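4.3 Registering the workspace in Grotix Planner

Complete section 4.2 (hand-eye calibration) for both arms before starting. The Dilden counter layout is used throughout this section.

1. Open the layout file and select Scene > Register.
2. Move both arms to the standby pose over the table.
3. Assign a class to each fixture. Baskets are set to "container, open". Clear acrylic stands are set to "support, transparent", and their depth is read from the model file.

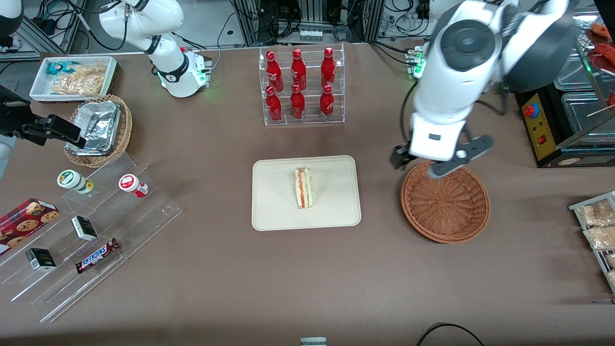
Which arm does the planner use when both can reach an item?
The arm with the lower joint travel cost. To override this, set arm_preference to left or right in the item's entry.

4. Enter the placement target for the sandwich class as the basket centre. Leave the approach axis at vertical.
5. Set the release height to 2 cm above the basket floor.

CAUTION: Do not enter a release height of zero. The planner reads zero as "unset" and falls back to the rim height.

6. Switch to the wrist view and confirm that the overlay colour for the basket rim is green. Clear film can split one item into 2 detections. If this occurs, raise merge_distance one step at a time and repeat the check.

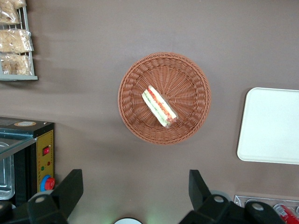
7. Select Verify > Placement. The planner compares the item's centroid with the rim ellipse and writes the result to the log. The log keeps the last 200 entries.
8. Save the layout under a new name.

NOTE: Layouts saved with the Christodoulou solver must be re-registered before use with the Birance solver.

Section revised April 24, 2025, H. Seidel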